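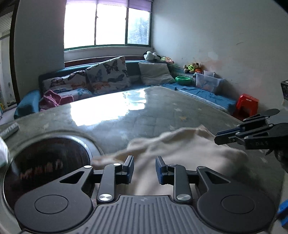
A repair and laundry evening for household linen is to become a regular fixture at Grudden, the former grocer's shop on the harbour road, after more people turned up to the first four sessions than the organisers had room for.

The evenings are run by Frøydis Haugen, who spent most of her working life in a hotel linen room, and Eskil Sjöberg, an upholsterer. Visitors bring tablecloths, napkins, tea towels and the odd curtain, and learn how to get stains out, press a cloth without scorching it, mend a small tear and fold the thing so that it goes back in the cupboard flat.

Folding has been the most popular part. Haugen said she had planned to give it ten minutes at the end of the first session and ended up spending most of the evening on it.

"People can iron, more or less," she said. "Then they fold it in half by holding it under their chin, and the creases are back before it reaches the drawer. You want a table, and you want to let the cloth lie down before you start on it."

Her method begins with the cloth dropped on the table and opened out from the middle, smoothing towards the corners with the flat of the hand. Corners are matched in pairs. Large cloths are folded lengthways first and then rolled loosely, and anything that will be stored for more than a season is refolded along different lines when it is taken out, as old creases are where linen tends to wear through.

Plain, unbleached cloths are used for practice. Sjöberg said beige shows a crease well enough for a beginner to see what they are doing, and a mark from a coffee cup is no great loss.

The new season starts in September and will run to 16 evenings, each beginning at 7 and lasting two hours. Places cost nothing, but must be booked at the counter in Lollar, the wool shop next door, which also keeps the waiting list. Anyone who has been on the list since spring will be offered a place first.

A grant of 1,295 kroner from the Gruvel neighbourhood fund has paid for thread, needles, two pressing cloths and a replacement cover for the ironing board. The irons are on loan. Haugen said a third would be useful — there was a queue at most of the spring sessions — and asked anyone with a working one to spare to leave it at Lollar with a name and telephone number attached.

Visitors are asked to bring items that have already been washed, and no more than 4 each. Wool blankets and duvets are too bulky for the tables and will be turned away. Lace and embroidered pieces are welcome, but Haugen would like to see them before any stain treatment is tried at home, bleach in particular.

One evening in November will be given over to curtains, with Sjöberg showing how to take up a hem and line a thin fabric. About half the places for that session have gone.

Seo, the café across the road, will stay open until half past nine on linen evenings.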